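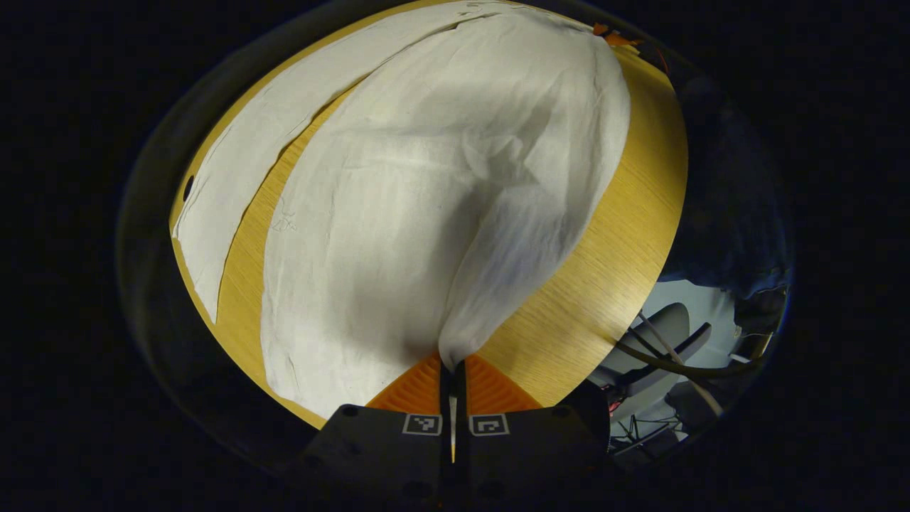
*Figure 1. White cloth on a round table.*

# Saying sorry in public: how one apology travelled through Pallcombe

**Term project, Media and Community Studies**
**Arwel Prydderch**

I should say at the start that I came to this project sideways. My first plan was to write about election signs, and I had a whole page of notes on them, but then in July the business with Councillor Nedeljković happened and everyone in my street seemed to have an opinion on it. My neighbour had two, depending on the day. So I asked if I could change my topic, and I was very kindly allowed to.

## What was said

For anyone who doesn't live in Pallcombe, the background is fairly short. The council had been arguing over whether to close Lollemden Road to cars on weekends so that the creek side could be replanted. At a Saturday meeting in the hall, Councillor Nedeljković, who was in favour of the closure, told the room that people who kept driving through there "ought to be run out of town". Some people clapped and a few groaned. By dinner time the line was on the community noticeboard page without the rest of the speech around it, and by the next morning there was an apology.

The apology was 96 words long. It said the councillor had been speaking without notes, had used an old expression carelessly, and was sorry to anyone who felt threatened by it. It also repeated, in the last sentence, that the road should still be closed. That last sentence ended up being a much bigger part of my project than I expected!

## How I went about it

I read all 747 comments posted under the apology before the page was locked. I sorted each one by hand into one of 3 groups: those that accepted the apology, those that rejected it, and those that were really about something else (parking, mostly, and one very long and rather lovely exchange about the old footbridge). I then talked to 10 people who had been at the meeting, some in their kitchens and some over the phone in the evening, and asked them to tell me what they remembered before I showed them the wording.

I had hoped to use the free version of a program called Lestance to do the sorting for me, but it couldn't cope with sarcasm and put "oh well done, very gracious" in the accepting pile. After an afternoon of fixing its mistakes I went back to coloured pencils and a printout.

## What I found

The biggest group by a long way was the one about something else. I felt a bit let down by this to begin with, as I'd imagined I was studying a great quarrel, but I've come to think it's a fair picture of how people talk when they already know each other.

Among those who rejected the apology, the complaint I saw most often was with that final sentence about the road. People felt that an apology with an argument tucked in the end was only half an apology. Those who accepted it tended to say the opposite – that it would have been odd for the councillor to drop a position over a clumsy phrase.

The interviews were gentler than the comments. Several people who had been in the hall told me they hadn't noticed the line at all until they saw it written down. One woman was sure it had been said with a laugh, and the man who had been sitting beside her was just as sure it hadn't. I have no recording, so I've left both accounts in.

## Problems with the project

I know some of the commenters, and I can't promise that never affected which pencil I picked up. I also couldn't tell which comments came from people who lived in Pallcombe. Councillor Nedeljković answered my email politely but preferred not to be interviewed, and I didn't press it.

If I did this again I'd ask a second person to sort the comments separately so we could compare our piles. I'd also like to follow the next stage, as the vote on Lollemden Road has been put off and the noticeboard page is open again.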